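Tarkex Stock Labels for online shops

I started writing Tarkex because I was fed up with my own shop. I had 589 products, most of them in three or four sizes, and every time a delivery came in I'd be copying codes out of the order screen and into a label template (badly, with typos). So I made a plugin that does it for me!

Pick your products, choose a label sheet, press print. It pulls the name, price, SKU and barcode straight from your shop, and if you sell variations you get a separate label for each one. I've set up 31 sheet layouts so far, and you can save your own if yours is an odd size. 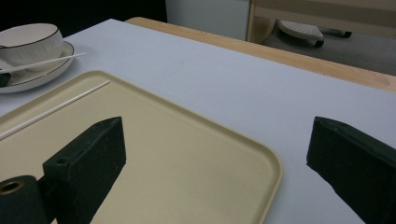 What you get

Bulk printing by category, tag or stock level
Barcodes made from your existing SKUs
Works with the Zurkano and Farahani shop themes
A year of updates and email help

Price

One site is £17 a year, and £40 covers as many sites as you like. If you already use my Sikmont stock importer, the two share a settings page, so there's hardly anything to set up.

I answer support emails every day except Wednesday, when I'm packing orders. Do send me your sheet sizes, I like adding new ones!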